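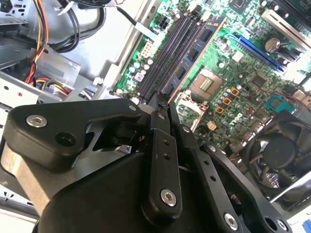
Punon Urier 47
Módulo de memoria para equipos de sobremesa

Resumen
Equipos: sobremesa con ranuras DIMM
Formato: UDIMM, sin registro
Capacidad por módulo: 16 GB
Tipo: DDR4, 288 contactos
Tensión nominal: 1,2 V
Disipador: no incorpora
Presentación: blíster individual o bandeja para integradores
Disponibilidad: en existencias

Descripción
El Urier 47 es un módulo de memoria sin búfer destinado a la ampliación y al mantenimiento de ordenadores de sobremesa de oficina, puestos de caja y estaciones de diseño de gama media. Trabaja a la tensión nominal de la norma y no necesita perfiles de sobrefrecuencia para alcanzar su velocidad declarada. La configuración se lee del SPD al arrancar y, en la mayoría de las placas, no hay que modificar ningún parámetro de la BIOS.

La serie Urier sustituye a la serie Lã, que deja de fabricarse en marzo. Los módulos Lã ya instalados conservan su garantía original. No se recomienda combinar ambas series en un mismo canal: los tiempos secundarios son distintos y la placa aplicará los más lentos a todo el conjunto.

Características eléctricas y mecánicas
Velocidad de transferencia: 3200 MT/s
Latencia CAS: 22
Organización: 2 rangos
Corrección de errores (ECC): no
Altura del módulo: 31,25 mm
Longitud: 133,35 mm
Temperatura de trabajo: de 0 a 85 °C en la superficie del encapsulado
Temperatura de almacenamiento: de −40 a 85 °C

Compatibilidad
El módulo funciona en placas con zócalos DDR4 de 288 contactos y controlador para memoria sin registro. No es compatible con zócalos DDR3 ni DDR5, ya que la muesca ocupa otra posición y el módulo no llega a entrar. Tampoco debe montarse en servidores que exijan memoria registrada.

En placas con doble canal se aconseja instalar los módulos por parejas y en las ranuras que indique el manual. Con una sola unidad el equipo arranca con normalidad, pero el ancho de banda queda reducido a la mitad. Si el controlador del procesador admite una velocidad inferior, el módulo se ajustará a ella.

Instalación
1. Apague el equipo, desconecte el cable de alimentación y mantenga pulsado el botón de encendido unos segundos.
2. Retire el panel lateral y toque una parte metálica sin pintar del chasis.
3. Abra las pestañas de la ranura. Algunas placas solo tienen pestaña en un extremo.
4. Sujete el módulo por los bordes, sin tocar los contactos, y haga coincidir la muesca con el resalte del zócalo.
5. Presione de manera uniforme por ambos extremos hasta que las pestañas se cierren.
6. Cierre el equipo, conéctelo y compruebe en la BIOS la capacidad total detectada.

El primer arranque puede tardar más de lo habitual mientras la placa ajusta los tiempos. No interrumpa la alimentación durante ese proceso. Si el equipo no da imagen, extraiga el módulo, revise que no haya polvo en el zócalo y repita el montaje con una sola unidad en la ranura principal.

Control de calidad
Cada lote pasa una prueba de lectura y escritura con patrones alternos y un ciclo térmico de 7 horas. El protocolo lo mantiene Sơn Tăng, responsable de ensayos de Punon. El número de lote figura en la etiqueta del módulo y debe indicarse en cualquier consulta técnica.

Referencias de pedido
UR47-16-B: una unidad en blíster
UR47-32-K: juego de 2 unidades
UR47-16-T: bandeja para integradores, pedido mínimo de 1000 unidades

El juego de 2 unidades se sirve con módulos del mismo lote. Las unidades sueltas pueden proceder de lotes diferentes.

Garantía y devoluciones
La garantía cubre defectos de fabricación. Quedan excluidos los daños en los contactos, la retirada de la etiqueta y el uso por encima de la tensión nominal. Para tramitar una devolución es necesario solicitar antes un número de autorización desde el área de clientes y enviar el módulo en bolsa antiestática. Los paquetes recibidos sin dicho número se devuelven al remitente a portes debidos.

Documentos
Hoja de datos Urier 47 (PDF)
Lista de placas verificadas (PDF)
Nota técnica: sustitución de la serie Lã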